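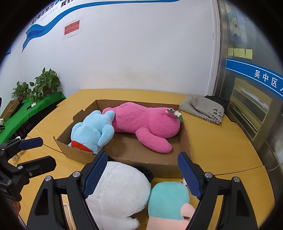
*Soft toy packing table, grippers over the box. Two toys in, more in front.*

# Visitor demo safety check - Surnmont open day, December

Filled in during set-up and again between the morning and afternoon groups. Marks: **OK** = fine as found, **FIX** = put right on the spot, **WATCH** = fine to run but keep an eye on it, **N/A** = doesn't apply to this station.

Stations covered: toy packing (hand-held grippers), the Løken arm behind its guard, the Trela cart loop. The Vurkus playback screen has its own short section at the end.

## 1. Room and walkways

- [x] Main walkway at least 800 mm clear the whole way - **OK**
- [x] Doors open fully, nothing stacked behind them - **FIX**. Two empty crates moved to the store.
- [x] Exit signs lit - **OK**
- [x] Floor dry and swept - **OK**
- [x] Glass partition easy to notice for someone walking and looking the other way - **OK**. The blue band across it does the job nicely, and the sticky notes help too.
- [x] Bags and coats have somewhere to go - **WATCH**. There's a grey fabric bag on the back of the packing table. It's well out of reach of the box, but once one bag is on a table the next ten follow! Put the coat rack nearer the door for the afternoon.

## 2. Toy packing table

This was the station I most wanted to see, and it didn't let me down. You hold the gripper, squeeze, and the toy comes up in the pads. Every single kid in the first group wanted a second turn, and so did most of the adults (me included).

**Table**

- [x] Steady when leaned on from each side - **OK**
- [x] Seams between the panels flush, no lifted edges - **OK**. Ran a hand along all of them.
- [x] Cables off the floor and off the working area - **WATCH**. Thin white cable near the rounded end of the table. Tape it down before the afternoon group comes through.
- [x] No food or drink on the table - **OK**

**Box and toys**

- [x] Box sits flat and doesn't slide when a toy is dropped in - **OK**. A strip of grip mat underneath would still be a good buy.
- [x] Box edges fit for small hands - **WATCH**. It's an open cardboard one with the corrugated edge showing and one corner tab bent. No staples. Fold some paper tape over the rim if there's time.
- [x] Toys clean, no loose stuffing - **OK**
- [x] Sewn-on bits pulled firmly by hand - **OK**. Give the pink one with the strawberry an extra tug at each changeover; the flower and the leaf are just what a toddler goes for.
- [x] Only soft toys used for visitor turns - **OK**

The mix of toys is really good, by the way. A long floppy one behaves nothing like a big fluffy one, and you can hear people working that out. The pink one takes up most of the back of the box once it's in, so the next person has to think about where theirs goes. Please keep it in the set.

**Hand-held grippers**

- [x] Ribbed pads seated properly on both fingers - **OK**
- [x] Finger screws tight, checked with the driver and not by eye - **FIX**. One needed a quarter turn.
- [x] Fingers open and close freely with nothing rubbing - **OK**
- [x] Nothing sharp on the linked bars - **OK**
- [x] Pinch points shown to each visitor before they pick one up - **OK**. The host does this with a toy's paw and it gets the message across far better than the sign.
- [x] Batteries at 100 per cent before doors open - **OK**
- [x] Wipes beside the table and used between turns - **FIX**. None out at first check. Found a tub in the kitchen.
- [x] Long hair tied back, lanyards tucked in - **WATCH**. Lanyards are the trouble here, and they're our own lanyards. Could we go to stickers next time?

**People at the table**

- [x] No more than 6 visitors in a group - **OK**
- [x] One person per gripper - **OK**
- [x] Host can see everybody's hands - **OK**, as long as the host stands at the end and not behind the line.
- [ ] Step for shorter visitors - not supplied. Children were managing on tiptoe, but a wide, low step would be much better. Please order before the next open day.

## 3. Løken arm

Look-only station. Nobody but the operator goes inside the guard.

- [x] Guard panels latched on all sides - **OK**
- [x] Gate opened with the arm moving: arm stops - **OK**, tried twice
- [x] Both stop buttons pressed and reset - **OK**
- [x] Floor line 300 mm out from the guard, unbroken - **FIX**. One corner had peeled. New tape down.
- [x] Demo speed locked to slow - **OK**
- [x] Load secure in the fingers at the top of the swing - **OK**. Foam blocks only.
- [x] Noise comfortable for talking - **OK**

The arm does a neat little wave at the end of its run. Small children wave back - and then step over the line to do it. Ask the host to invite everyone to wave from where they are *before* the run starts.

## 4. Trela cart loop

- [x] Loop barrier upright and joined at every post - **OK**
- [x] Cart stops for a foot placed in front of it (boot on, operator ready) - **OK**
- [x] Cart stops for a soft toy on the track - **OK**. The crowd favourite, easily.
- [x] Wheels free of thread and fluff - **FIX**. Plenty of fluff.
- [x] Charger unplugged and put away during visits - **OK**
- [ ] Reverse beeper - too quiet once the room fills up. Run forwards only until it's sorted.

## 5. Vurkus playback screen

- [x] Stand weighted and level - **OK**
- [x] Power lead behind the stand - **OK**
- [x] Volume set so the packing table host can be heard - **FIX**, turned down twice
- [x] Visitors asked before their own turn is shown - **OK**

## 6. Between groups

- [x] Toys back in their starting spots - **OK**
- [x] Grippers wiped and pads looked over - **OK**
- [x] Hosts swapped or given a break - **WATCH**. The packing host had been on her feet all morning and wouldn't hand over because she was enjoying it too much.

## Still to do before the afternoon

- Tape the white cable
- Paper tape on the box rim
- Coat rack nearer the door
- Spare tub of wipes beside the packing table

All three stations cleared to run, with the Trela cart going forwards only. Next check at 4 pm, after the last group has left.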